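4 Mar 2025

Up before six again. The heating hadn't come on, so I ate my toast in my coat and wrote out the list for the day on the back of the water bill. Post office, call Tímea Orbán back about the June booking, finish the sleeve on the gray cardigan, deal with the socks.

The socks have been on the list since before Christmas. I moved here from Heltemton with two trash bags of them and never sorted them properly. They went into the bottom of the closet, and then whatever came out of the wash went in on top. I have been getting dressed from a heap for months. Last week I went to the dentist in one navy and one dark green and didn't see it until I was lying back in the chair with my feet up.

Post office first. There was a line to the door. I mailed the parcel to Lewis Galbraith (the jigsaw, the two paperbacks, and the scarf he left here) and it cost more than the books are worth. Bought stamps. Walked home the long way by the canal, where they have closed the path again at the bridge and put up a sign with no dates on it.

Tímea picked up on the second ring. She has the cottage for 5 nights in June and the deposit is 135, due by the end of the month. Ottó Major is driving up separately with the bikes. Poppy Tapley is a maybe. I said I would pay the deposit for all of us and people could settle up with me later. Last time it took Gerardo Bautista until fall to settle up, but he did, and he brought a cake with the money.

After lunch I got going on the socks. I emptied both bags on the bedroom floor and did it the way my mother did, colors first and then pairs. Blacks in one pile, grays, blues, patterned, and everything that wasn't any of those. The blacks were the worst. I own a lot of black socks and they are all slightly different. Some have ribbed cuffs, some are longer, some have gone brownish from the wash. The ones with a cream heel and toe are easy, and I wish I had bought only those. I had a whole stack of them matched in a few minutes, and then spent most of an hour on the plain ones, holding them up to the window two at a time.

The pink basket is the best thing for small stuff like this. It's plastic, with holes all over the sides. I used to keep onions in it. Now it's for socks and nothing else, because anything deeper and they go to the bottom and get forgotten. 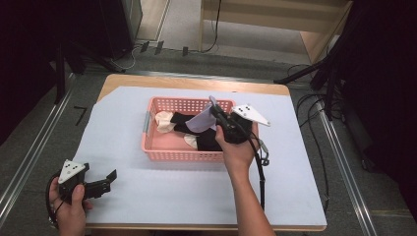
Pink basket. Two black socks with cream heels and toes, and the light lavender one lying over the middle.

I only have the lavender ones because of a sale at Stilance, two winters ago. They were in a bin by the register and I bought them without looking at the size. They are a little short in the foot but warm, and I wear them in bed. One of them had been inside a pillowcase. The other was in with the blacks, so I must have been tired when I put that wash away.

Final result: every black pair matched except one, and six odd socks that don't go with anything. I put the odd ones in a paper bag on the closet shelf. I'll give them until June, and anything still single by then goes for dusting. Four pairs had holes past fixing and I threw those out. Two more have small holes at the toe and I put them in the mending box, where they will probably sit with the gloves.

The drawer closes now. I rolled them instead of folding. Blacks at the back, patterned in the middle, thick ones in front while it's still cold. The tights are in their own shoe box on the shelf. I vacuumed the closet floor while it was clear and found an earring, a bus ticket from Heltemton and the spare key to the bike lock. The bike lock itself was cut off last summer, so that's no use to anyone.

Soup for dinner, leek and potato, with the end of the ham. I made too much and put two tubs in the freezer. While it was cooking I did the rest of the sleeve on the cardigan and then saw I had miscounted the decreases near the elbow and pulled back nine rows. I'm on page 153 of the library book and don't like any of the people in it. I'll give it another couple of chapters.

Paid the deposit online after dinner. The site logged me out twice and then took the payment. I wrote it on the calendar so I don't pay it again, and sent a message to the others with the amount. Poppy answered right away to say she's still a maybe. Ottó wants to know if there is a shed for the bikes. I don't know if there is a shed. I'll ask Tímea tomorrow.

It rained from four o'clock on and the gutter over the back door is dripping again. I put the bucket out. I need to call someone about that before the step gets slippery, and I should have done it in the fall when the man was here for next door's.

Tomorrow: gutter, shed question, library if it's dry. The sheets need doing too. I'm wearing the lavender socks now and going up to bed.

Search this diary
Enter a word or date
Go

Recent entries
The canal path is closed again
Buttons for the gray cardigan
A cold week and the last of the leeks
Dentist, and the wrong socks
Lewis leaves his scarf behind
Older entries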